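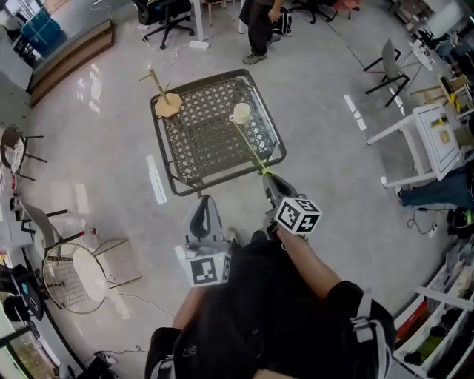

Cup and mug tree on the low table

15/06/2024

Home 2 am, up at six. Writing this fast before the calls start again.

So we're in the runoff. Just. Raghavendra Pillai 1618, second place, ahead of the Floltitz man by 134. Town clerk read it out so flat that half the room missed it. Then the shouting. I shouted too, didn't know what for until Dina grabbed my arm and said second, we're second.

Second is good. Keep telling myself. Mayor's first by a long way but under the line, so he has to come back in August like the rest of us. His people were already packing up their signs at ten, faces like a wet weekend.

Raghavendra didn't do a speech. Supposed to, I'd written him two, one for each way it might go. He folded both up and put them in his pocket and just said thanks, go home, eat something. People stayed anyway. Somebody had the radio on and the local station got his name wrong three times, three different ways.

Worst hour was eight to nine. East side numbers came in early and they were awful. I went and stood by the dumpster behind the hall and did the math on my arm in pen (still there, won't wash off). On that math we were out. Came back in and told noone.

Then the Rao Street box. Never thought Rao Street would do it. We only knocked there twice, once in the rain, and one lady told me the bus petition was a waste of paper. Well. Rao Street went for us heavy and from there it was a different night.

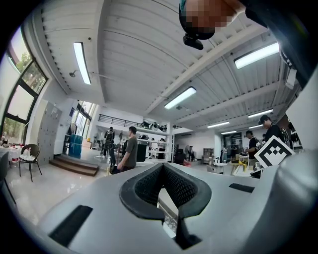 page 41

Notebook nearly full, need to buy another one before August. Green again if they have it.

Things to do, no order:

Pay Claltilent for the flyers. They let us run late twice, can't ask a third time. And reprint – the old ones say June 14 in huge letters, useless now.

Call the Floltitz man. R. wants to do it himself and he should, but somebody has to find out first if he'll pick up. His voters are the whole thing now. They're mad about the quarry trucks, same as us, only they want the road widened and we said we didn't. Going to be a long lunch, that one.

Thank you notes. Sorry pile of stamps in the drawer, count says no.

Money. There's 1000 left, maybe a bit owed out of that, I haven't looked at the gas receipts and don't want to.

Sleep??

Argued with Dina in the car over the mailer. She wants to go straight at the mayor, the parking contract, the cousin, all of it. I said people in Unoscombe know about the cousin, they knew last time and voted for him regardless. She said they knew but nobody had put it in writing. Might have a point. Didn't tell her so. Left it there, both too tired, she drove past my street and had to turn around at the feed store.
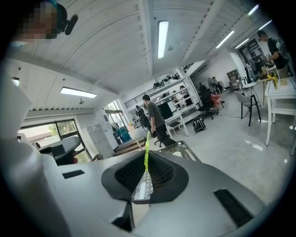 The mailer has to be settled by Tuesday though, so I'll have to ring her and be nice first. If we do go with the contract stuff I want it boring. Dates, amounts, copy of the minutes. No cartoon. She'll want a cartoon.

Mom called at seven thirty this morning, had heard we lost. Explained the runoff. She said so you didn't win. No Mom. She said well, your father never liked that mayor. First I've heard of it, they had his sign in the yard for years.

Also the door lists. Half of them came back with coffee on them or no notes at all, just ticks, and a tick means yes to some people and "I went there" to others. Have to redo the whole south end from scratch. Should have printed a key at the top. Will print a key at the top.

Feet hurt. Blister on the left heel from those stupid shoes, wore them for the cameras and there was one camera and it left at nine.

R. just texted. Wants to start knocking tommorow. Told him Monday. He says Rao Street first, to say thank you. OK. Yes to that.

Phone again, going.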